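Project Zonar: learning to sort small utensils with two hands

Gallery page of the Stendel group. Text by Seraina Fankhauser, work together with Yolanda Szabo.

In this project we study how a robot can learn a two-handed task from people, without a robot being present during the recording. A person holds one gripper in each hand and does the task in a natural way. We record the movement of both grippers and the opening of the fingers, and later we train a policy on these recordings. The pictures on this page come from the recording stage. The results are given in short form next to them, and a longer report is in preparation. 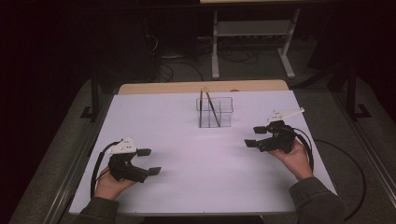

Page last changed: October, by S. Fankhauser

Two grippers over the board, with the clear divided container at the far side and two thin sticks standing in it. The task called Helow is about this container: a stick must be put into a compartment, or taken out of it, and the other hand may help to keep the container in place. We let each person decide which hand does what. At first we gave a fixed order, but the movements became stiff and the trained policy copied the stiffness.

For Helow we kept 2153 recordings after cleaning. We removed a recording when the position tracking was lost, or when the person stopped in the middle to ask a question.

The second task is called Hao. It uses small objects which lie flat, and this is much harder than we expected. A thin handle on a flat surface gives the fingers very little to hold, so people develop their own small tricks, for example pushing the object with one gripper and closing the other one from the side.
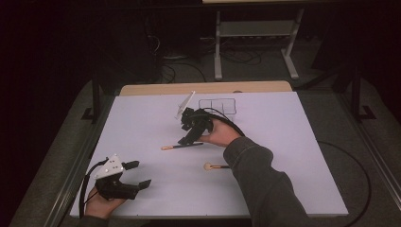 What we found so far

Hao has only 279 recordings, because it was added late in the project. We trained one policy on Hao alone and one on both tasks together. The joint policy was clearly better at the first contact with the object – it came down at a better angle and closed less early. For the placing part we saw no difference that we would like to defend.

We also compared 2 ways of describing the hand movement: each gripper relative to its own start, and each gripper relative to the other one. The second way helped in Helow, where the hands must work close together. In Hao the effect was small.

A camera on the gripper sees the workspace from very near, with both fingers always in view. We use this view as the main input of the policy.

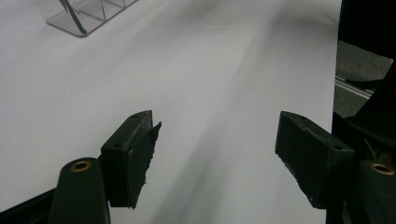
Training was repeated 3 times with different random seeds, and we report the middle result. The weakest point at present is the light. When we moved the lamps in the room, the policy became slower and sometimes closed the fingers beside the object. Yolanda is now preparing recordings with changing light, and we will add them to the joint set when they are checked.

Questions about the recordings can be sent to either of us at the group address.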